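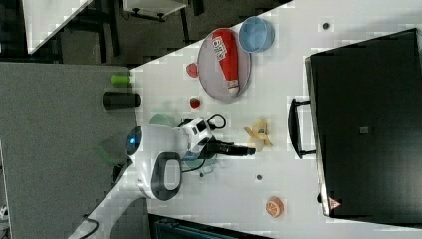

Chapter 4
Clearing the Table

Most of us learned to clear a table before we learned to tie our shoes, and most of us learned it badly. Somebody called out that dinner was over, we grabbed the nearest cup, carried it to the sink, came back for a spoon, carried that to the sink, and so on until an adult lost patience and finished the job. If you grew up in a house like that (and I certainly did), then this chapter may feel a little like going back to kindergarten. Please bear with me. A table with the remains of a snack on it is a small thing, but nearly everything we will need later for the pantry, the refrigerator and the dreaded hall closet can be practiced there in a few minutes, with no harm done if it goes wrong.

In Chapter 3 we talked about surfaces and how to wipe them. We left one question hanging, and several readers of the earlier edition wrote in to point it out: what do you do with all the stuff that is on the surface when you get there? You can't wipe around a bowl. Well, you can, and I have, but you will find the ring later.

What belongs together

Picture the kind of table you might meet on a Saturday at half past three. There are a couple of bowls, a tray, a cup, and a bit of fruit that has been opened up and left lying about. Perhaps the tray has something on it and the bowls are sitting off to the side. The tempting thing is to start with whatever is closest to your hand. I would ask you to stand still for a moment first and sort the table with your eyes.

In this book we use four groups, and you will meet them again in every chapter from here on:

Food that will not keep. Peeled banana, cut orange, anything with its inside showing.
Food that will keep. Whole fruit, sealed packages, bottles with the cap on.
Dishes. Bowls, cups, plates, and the tray too, once it has done its work.
Everything else. Whatever wandered in from another room.

The first group always goes first. A slice of orange left on a white tabletop gets sticky underneath, and a banana out of its peel turns brown and soft faster than you would believe on a warm afternoon. Eat it, cover it, or put it in the scrap pail, but decide. I am fond of a good snack in the middle of my chores, so you can guess which of the three I usually pick!

The tray as a helper

Of all the things in a kitchen, the plain tray with a raised rim is the one I would be sorriest to lose. It lets you make one trip where you would have made five. When students in the Dramani evening course were asked to clear a snack table with and without a tray, the whole class together made 74 trips without one and barely half as many with it, and there was a good deal less bumping of elbows at the sink.

Load heavy things in the middle. Lay tall bottles down if the cap is tight, and stand them up if you have any doubt at all. Small round fruit will roll, so drop it into a bowl and carry the bowl on the tray. Bowls of the same size can be nested, provided you have scraped them out.

Before you begin

For the exercises you will need a tray, two bowls, a cup, some fruit and a clear table. A child's play food does very nicely if you don't care to waste the real thing. Set aside almost 50 minutes for the full set, and keep your notebook open to the chart you ruled in Chapter 2.

Exercise 4.1 asks you to scatter your things over the table and write down the group for each one before you touch any of them. Do it in pen. You will want to change your answers once you start moving things, and the crossed-out ones are what we will be talking about in the next section.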